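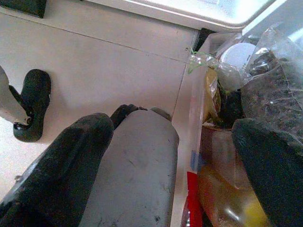

Winar Cell, Tultville: Bin Wall Contact Fault

Gallery updated Thursday, February 22, 2024

The Winar cell at Tultville uses two arms to pick bagged and wrapped goods out of a storage bin next to a flat work surface. In December the right arm began stopping partway down into the bin. The controller logged fault 3719, force limit exceeded on approach, and held both arms until an operator cleared it. There were 12 of these stops in 3011 picks. No one was hurt. One bag was split and its contents had to be cleaned out of the bin by hand.

This page covers the right arm at the bin. The written fault report is kept with the cell log.

Right gripper at the bin wall
The translucent wall runs between the gray housing and the right finger. The pad on that side is down over the packages, with the other large pad outside the bin. The second gripper is at far left, over the open surface.

Clearance
The pick program was written for a bin with a lower wall. The Breder bin now in use stands 18 mm higher. The program was not changed when the bins were swapped, and a pick close to the wall could bring the housing into contact with the rim before the fingers reached grip height.

Contents
Clear bags are the hard case. They shine under the cell lights and change shape when pressed, and the depth reading over them is poor. In the log, every stop but one came on a clear bag lying near the wall. The remaining stop was on a foil package and has not been explained.

Fault response
The Cardoso gripper controller stopped the arm within its set limit each time. The trouble was in what came next. After a reset, the arm tried the same pick again from the same approach point. The bag was split on a second try of this kind. The fingers were already partly closed when the arm moved down.

Changes made
Bin wall height is now a required setting at startup. The cell will not leave manual mode until it is entered.
Picks next to the near wall use a tilted approach, with the housing kept to the inside of the bin.
After fault 3719 the arm goes up to the safe height and opens fully. The pick is dropped from the list and is not tried again until the bin has been rescanned.
The left arm stays parked over the work surface while the right arm is in the bin.

Still open
The force limit itself has been left alone. Lowering it would protect thin bags better, but in trials it also stopped the arm on normal contact with tightly packed goods. Depth readings on clear plastic are no better than before. A change to the lighting angle is planned for the next service stop.

Note for operators
Do not reach into the bin to free a bag while the arms are held. A hold is not a lockout. Turn the key switch to off, remove the key, and wait for the drive light to go out before opening the guard. Record the bag position in the log before moving anything.

Back to Tultville galleries
Next: Winar cell, guard switch replacement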